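# Crăciun two-arm kit: progress report for May

Reporting unit: Stirnville site
Status: evaluation continuing, purchase decision not yet due

## Summary

The Crăciun kit is installed and running at Stirnville. The hardware has met its stated reach and repeatability on the rigid items in our test set. The Flulard control software is usable but slow to configure, and the grasp planner does not yet handle fabric well enough for unattended work. We do not recommend moving to the full license this month. We ask that the trial be extended under the existing terms.

## Work completed

Installation took longer than planned. The base plates supplied by Boltik were drilled to the older hole pattern and had to be exchanged. Power and network connections passed inspection on the first visit. Both arms were calibrated against a shared table origin, and the calibration has been repeated after every change of gripper fingers.

The sorting task is the main test. The operator loads a mix of rigid and soft items, and the kit moves each item to its assigned bin. We have logged 2,000 transfers to date. Every transfer is stored with its grasp pose, the force trace and the outcome as judged by the operator. Outcomes judged by the software are stored separately — the two do not always agree, and the disagreements are useful to us.

Bin placement is fixed for the current series. Earlier runs let the operator place bins freely, which made results hard to compare between shifts.

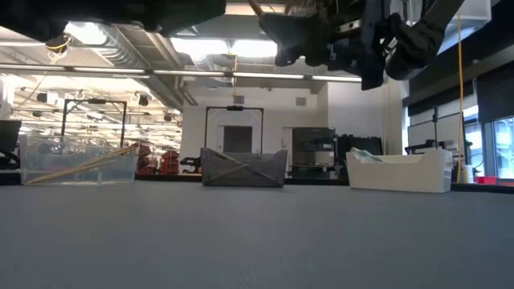 *Bin sorting station, Stirnville. Left to right: clear bin with long wooden sticks, gray mesh bin, white bin with green cloth.*

## Findings

**Rigid items.** Long sticks are picked reliably when they lie flat. When a stick leans against a bin wall, the planner tends to choose a grasp near the upper end, and the item then swings during the move. Lowering the transfer speed by 40 percent removed most of the swing. The vendor has been asked whether the grasp point can be biased toward the middle of the item; a setting for this is promised in the next Flulard release.

**Soft items.** Cloth remains the weak point. The gripper closes on a fold, lifts, and sometimes leaves part of the fabric hanging over the rim of the bin. The software records these as complete. The operator does not. Until the two definitions match, we are reporting the operator's figure only.

**Clear containers.** Depth readings through transparent walls are noisy. The vendor's guidance is to enter bin dimensions by hand and ignore sensor data inside that volume. This works, but it means any change of bin requires a new entry and a short verification run.

**Software.** Setting up a new task in Flulard takes roughly 3 hours for a trained operator. Most of that time goes to naming items and checking collision zones. Tasks can be copied, but the copied version loses its speed limits and they must be entered again. We consider this a defect and have filed it as one.

**Support.** Boltik has answered all hardware tickets. Software tickets go through a separate queue and move more slowly. Of the nine software tickets opened since installation, the collision-zone and speed-limit items matter most to us and are still open.

## Costs

Spending is within the approved amount. The replacement base plates were supplied without charge. The one unplanned item is a second set of gripper fingers, bought so that testing can continue while a worn set is out for measurement. No further equipment purchases are expected during the trial.

## Risks

- The next Flulard release may slip. Without it, the leaning-stick results will stay at reduced speed.
- Finger wear on rough wood has not been characterized. The first worn set is being measured now.
- Only two operators are trained on the kit. Absence of either one delays the series.

## Next period

1. Repeat the cloth series with the softer finger pads.
2. Compare opaque, mesh and clear bins using the same item set.
3. Install the new Flulard release on the test controller first, then on the station.
4. Train a third operator.

A revised schedule will follow once Boltik confirms the release month. The raw transfer log and the open ticket list are available on the project drive under the station folder.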